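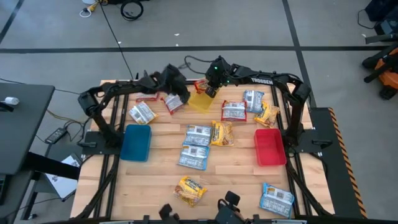
Photo: Gerrit Visser / Perow

The sales page for the Wesach sorting service asks for one thing up front: 400 a month, for as long as you keep the arms. Setup is extra. So is the training on your own goods, billed at 50 per product type. I have read the contract twice and I think small packing shops should wait before they sign it.

The hardware is fine. Two robot arms, one marked Trossen, facing each other over a table, a bin beside each one, and a spread of noodle packets is a fair picture of what the service covers. Packets are a good test. They are light and crinkly, they slide, and they end up face down half the time, so the printed front is no help. A bottle or a box is much easier. If a vendor shows you only boxes, ask for packets.

My problem is with what you pay for. Wesach rents you the arms and sells you the skill separately. Each product type you add means another charge, and a new wrapper counts as a new type. Lambrechts, which sells a similar kit outright, treats a wrapper change as the same product unless the size changes too. That is one line in a contract, but for a shop that carries seasonal packs it could decide the whole thing.

Then there is the table. The page says the service fits "any flat work surface." Maybe so, but the arms need mounting plates and rails down both sides, and the cables have to go somewhere. Anyone with a narrow packing room should measure the floor before the bench. The quote I was sent did not mention floor space at all.

I also want to see a better number for speed. Wesach gives 271 items an hour and does not say what the items were, how many kinds were mixed together, or who cleared the jams. Gala, a smaller service, publishes the full item list with its test. The result looks worse on paper — and I trust it more.

None of this makes the service a bad one. Sorting mixed packets by hand is dull work and hard to hire for, and I would be glad to see a shop of six people hand it over. But the contract should run 3 months with a way out, new wrappers should be free, and the speed test should use the customer's own stock. Wesach says revised terms are coming in January. I would hold off until they are in writing.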